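Bring back the boring phone number

I have been on hold with my gas company for 19 minutes as I start typing this. Laptop on my knees, phone on speaker next to me, same eight bars of piano. So if this reads a bit rushed, that's why.

My complaint isn't the hold music. It's that I had to hunt for the number at all. Went to the website. Clicked Contact. Contact took me to Help. Help took me to a search box, and the search box asked me what I needed help with, and when I typed "talk to a person" it gave me an article about paperless billing. I found the number in the end on a paper bill from April that I'd been using as a bookmark.

When did this get normal? I want to say it crept in. A number in the footer, then a number on one page, then a number on one page if you were logged in. Then a form.

My neighbor Urmila Rathore is 68 and perfectly able with a computer. Does her taxes on it. Last winter her bill came in at $2,517 for a two bedroom place with one person in it. Obviously a misread meter. Anybody with eyes would of seen it in two seconds. She filled in the form. Got an automatic email. Filled in the form again, got told her first form was still open so the second one was closed. It took her 9 weeks. All that time the big number sat there on her account with a late fee getting added to it.

She wasn't confused by the technology. Everyone assumes that, her own son assumed that. She did everything the site told her to do. The site just had no place to put "this is plainly wrong, please look at it."
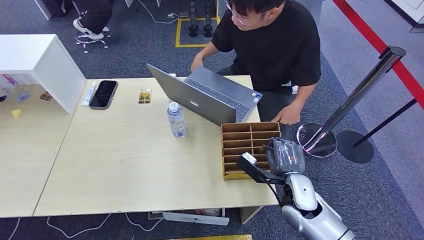
And that's the thing forms can't do. A form only knows the problems somebody already thought of. Billing, moving, outage, other. I live in Other. I think most people do, by the time they're annoyed enough to get in touch.

I worked a phone desk myself, years back, at Brollamby. Mail order curtains. Ayten Güneş trained me and her whole method was let them finish. Don't pull up the account, don't say sorry, let them get to the end of the story. Half the time the real problem was in the last sentence. Lady calls about a late parcel, and right at the end she mentions she moved in the spring. Well, there's your parcel. No drop-down menu is going to get that out of her.

I know the argument on the other side, Poonam Mathur made it to me over dinner and she made it well. Phones cost money. People on phones cost more money. Most calls are somebody asking for their balance, and that really is quicker online. Fine! Put the balance online. I like it online. I check mine at midnight in my socks. But then the savings from all those balance calls should pay for a few people to pick up for the rest of us, and I'd love to know where they went instead.

She also said young people hate calling. Maybe. My nephew Aravind would rather walk across town than dial a number. But when his rent payment vanished somewhere between his bank and his landlord he wanted a voice pretty fast, same as anyone. He just didn't know how to get one.

What I'd ask for is small. A phone number, on the first page, in letters you can read. Hours next to it. If it's closed after five, say closed after five, I can live with that. A person who is allowed to fix things – not a person who reads me the same article about paperless billing. And if the wait is long tell me how long and let me hang up and get called back. My dentist manages that with one receptionist.

I'd even take it as law. We make them print the ingredients on a can of soup. We can make a company that sends you a bill print a number on it that gets anwsered.

Piano's stopped. Somebody's saying hello. Got to go.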